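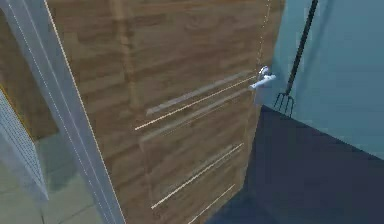 Brown woodgrain door with horizontal grooves

Will a new front door really cut my heating bill, or is this a sales job?

hallway_draught
Posted 15 March 2020

We have a brick unit in Urville, built sometime in the seventies, and the hallway is freezing from May onwards. A rep from Goketti came through the street offering free "energy checks". He spent most of his visit at the front door with a little thermometer gun and told me the door was the main way we were losing heat. His fix is a new insulated door and frame, fitted, for $1817. He says it will pay for itself in three winters.

I have my doubts. Our gas bill last winter was $638 for the whole season, and that includes hot water and the cooktop. Even if the heating was free I can't make his three winters look like a sure thing. When I put that to him he said gas prices were about to go up and I should "factor in comfort". There is also a discount if I sign within 10 days, and I have never liked that sort of thing.

The door we have now is solid timber, a bit warped at the bottom on the lock side. It shuts if you lift it. There's a mail slot with a flap that rattles when the wind is from the south. The ceiling has batts, or so the building report said when we bought, but I've never been up there. Single glazed windows, floorboards in the hall, carpet in the bedrooms.

Has anyone had one of these doors put in and kept their bills from before and after? I'm not interested in what the brochure says. I've got the brochure.

Also, does anyone know if I need permission from the body corporate to change it? The rep said no, very quickly.

Leblanc_resident
I would not sign anything yet. Do your own sum first. Take your summer gas bill, which is only hot water and cooking, and subtract it from the winter one. What's left is heating. In our place that came to a good deal less than half of the total. Then ask what share of the heating goes out through one door. A door is a small piece of your walls. Even if the new one stopped every bit of heat getting through it, and it won't, you'd still have all that glass, the floor and the ceiling.

The thermometer gun trick gets a lot of people. Of course the door reads colder than the wall beside it, it's thinner. So would your windows. Did he point it at the windows? I'm guessing he doesn't sell windows.

What you do have is gaps, and those are cheap. A warped door you have to lift, plus a flapping mail slot, will let in more cold air than the timber ever will. Here's what I'd do, in this order:

Get the hinges looked at. A loose top hinge will drop the lock side of a door, and people call that warping. Longer screws fixed mine.

Put a proper seal around the frame. I used the Grirow foam tape, which is fine on the sides and rubbish along the top where ours rubs. It had peeled by October. If I did it again I'd pay the extra for the rubber type that sits in a strip and screws on.

Fit a sweep to the bottom. Measure the gap at both ends before you buy, as yours will be uneven.

Brush cover for the inside of the mail slot.

I spent $36 on the lot, not counting the screws I already had. The hall is better. Did it show up on the bill? Not that I could tell, and I'd be suspicious of anyone who says theirs did after one winter, as a mild July will move it more than any seal. It's less unpleasant to walk through in socks and that's all I'll claim for it.

On permission: the rep is wrong, or at least he can't know. In our building on the Leblanc side the outside face of a front door counts as common property, and the owners can be fussy about colour. Ours also has a fire rating because it opens onto a shared stairwell. If yours opens onto a stairwell or corridor, check that before you so much as drill a hole in it for the sweep or the mail slot cover. Ask for it in writing from the strata manager. It took ours a few weeks to reply, so there go your 10 days.

coldfeet
just get a door snake. $1817 is madness

also check if you have an old wall vent or a fireplace, we had a vent behind the couch for years and didn't know, wind was coming straight in

measuretwice
We did replace ours, with a different company, so I can't speak for Goketti. Old one was hollow and swollen from rain so it had to go anyway. New door looks good, closes properly, street noise is down a bit. Bills went up, but we had a baby that year and ran the heater all day, so my before and after is worthless to you. I suspect most people's is.

One thing I'd ask for is the quote split up. Door, frame, hardware, labour, removal. Ours dropped a fair bit once the frame came off the list, as the old frame turned out to be sound. If they refuse to split it, I'd take that as your answer. And get up in the roof with a torch before you spend anything. Building reports say all sorts of things.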